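The Soup at Naninis

I'd been in Irnutberg for 6 days before I ate anything I couldn't have made myself with a tin opener, and I blame the guidebook for that. It had one paragraph on the food. Dumplings, it said, and a warning about the plum spirit. So I lived on rolls from the station kiosk and felt very sorry for myself, until Noeline Waaka caught me eating one on the hostel stairs and said, "Oh, love, no."

She'd come for a fortnight and stayed four years, Noeline, and she had opinions about where a person should eat. Herrero if somebody else was paying. The covered market before ten, for the fried curd. And Naninis for soup, only I was to go to the back door and ask for Marama, and on no account was I to ask for a menu.

"What happens if I ask for a menu?"

"They give you one," said Noeline, and went off to do her washing.

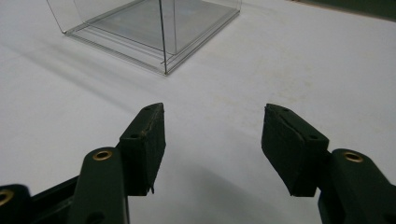 The back door

Well, I went the same evening, obviously. It was sleeting, the sort that goes down your collar whichever way you face, and I walked past the place twice. The front had tablecloths and a couple in their best coats. The back had bins, a cat and a green door with the paint coming off, and when I knocked it was opened by a tall woman holding a ladle as though I might be there to take it from her.

"Noeline sent me," I said.

"Did she say about the bread?"

She had not said about the bread.

Marama Grimshaw sighed and let me in. There was one long table back there, wedged between the cold store and the sink, and two men were sitting at it already. The younger was Darcy Ellery, who drove the bread van and talked without stopping. The older was Shigeru Matsuda, who had a napkin tucked into his collar and nodded at me very kindly and then went straight back to his bowl. I liked him at once. I squeezed in next to the sink and got an elbow in the ribs every time somebody rinsed a pan.

The soup is called sorkora. It's smoked barley and sour cabbage and the end of a ham, and there's something in it like caraway that isn't caraway (I asked, I got the ladle pointed at me). It comes grey. I won't dress that up, it's the colour of a wet pavement, and it smells like a bonfire somebody's thrown a lemon on. I had three bowls.

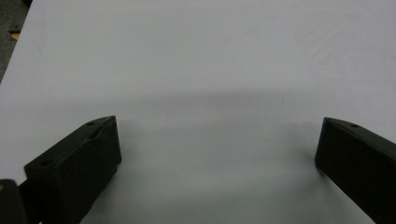 Darcy was telling me all this time that it wasn't even the proper stuff. The proper stuff had been made by Marama's aunt, Anahera Halliday, who had run the kitchen until January and then put her coat on in the middle of a Friday-night sort of rush and gone to live by the lake. No note, no recipe. She'd left the pot, though, a great dented thing that took two people to lift, and Marama had been trying to get the soup back out of it ever since.

"It's good," I said. "It's really good."

"It's close," said Mr Matsuda. First words I'd heard from him.

Marama banged the ladle down. "He says that every night. Close! Close to what? Tell me what's missing and I'll put it in."

"I don't know what's missing," he said. "I only know when I get to the bottom of the bowl and I'm not sad."

"You want to be sad?"

"A little bit, yes. Your aunt's soup, I was always sad when it was finished."

Darcy laughed so hard he had to go and stand by the bins. Marama didn't laugh. She took the bread off the table, all of it, the heel I'd been saving as well, and went and stood at the stove with her back to us. I thought we'd be thrown out. I'd got one arm in my coat.
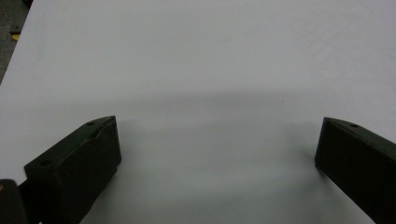
PART TWO: THE BREAD

What she did was tear it up. All that dark bread, crusts and everything, into a dry pan until it was properly burnt at the corners and my eyes were running, and then the whole lot into the pot with a splash from a bottle under the sink. I do hope it was vinegar. She stirred it and swore at it and wouldn't let anybody speak.

It must have been past midnight when she put the bowls down. Same grey, maybe a shade darker. Darcy said it tasted like his gran's airing cupboard, and he meant it nicely, he had his eyes shut. I thought it tasted the same as before only more so, if that makes any sense, as if someone had opened a window in it.

Mr Matsuda ate his slowly. He scraped round the edge. He tipped the bowl and got the last spoonful, and then he sat looking into it for ages with his napkin still on.

"Well?" said Marama.

"Is there any more?" he said.

She hit him with the tea towel. Then she filled his bowl up again, right to the top, and told me if I was stopping I could dry.

I've still got the bill. It's in the guidebook, at the page with the dumplings, 10/11/2005 in Marama's awful handwriting and underneath it "soup, 4, bread, none". She charged me for the extra bowl.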